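Treltelia Opens Its Winter Rice Supper Season with Homano Kitchen

The Treltelia neighborhood kitchen is delighted to share that its Rice Suppers are coming back in November, with longer evenings, a bigger pantry and (at last!) a proper children's menu. Last season 2079 bowls went across the counter, and we remember a good many of the faces behind them.
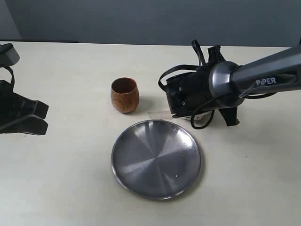
Vol. 4, No. 193

Cooking this year is led by Mayu Nakajima of Homano, whose rice dishes many of you will know from the Courtois Street market. "I want people to sit down hungry, stay a while and go home with a recipe in their pocket," said Nakajima, who has been trying out new toppings all summer long and is especially fond of the pickled radish.

Doors open at 5:30 p.m. at 438 Zornska Avenue, and you are welcome to bring a friend, a grandparent or a container for leftovers. Supper is pay-what-you-can, as it always has been.

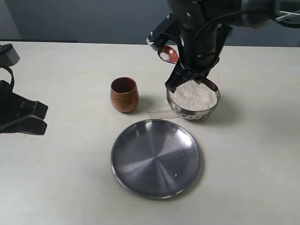
Uncooked white rice in a stainless steel bowl, with a wooden spoon.

To reserve a table or donate dry goods, please stop by the front desk any afternoon before 4 p.m.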